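Reverberation and Word Clarity in the Elari Choral Cycle
Student project report, 31 July 2019

3. Method

The Elari cycle is a set of unaccompanied pieces for mixed choir, written for long, echoing rooms. This project measured how much of the sung text survives in two such rooms, Worku Hall and the Plulow chapel. The same movement was recorded in each room with the same microphone pair, placed 2 m above the floor.

Recordings were cut into single syllables, which gave 3,571 clips after damaged takes were removed. A random set of 500 clips was played to listeners, who wrote down what they heard. Filtering was kept light - a high-pass at 125 Hz to remove ventilation noise.

4. Results

Vowels were identified well in both rooms. Final consonants were often lost in the chapel, mainly in the low voices. Slow passages scored better than fast ones, but the gap was smaller than expected. The Roner edition asks singers to delay closing consonants, and takes that followed this marking scored highest.

5. Limits

Only one choir was recorded, and listeners had no score. The chapel sessions took place in March with the heating on, so the noise floor there was higher. Room response was estimated from hand claps - a swept tone would have been more reliable.
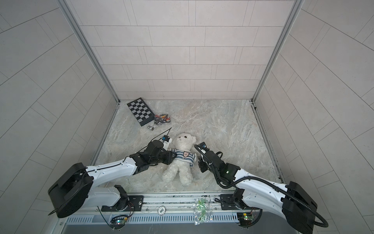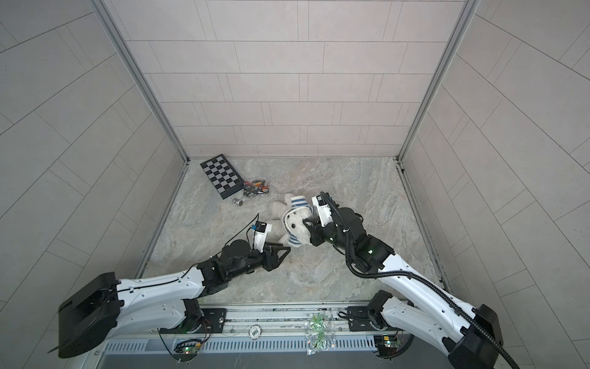 Figures 1 and 2. Two-arm workspace with white teddy bear.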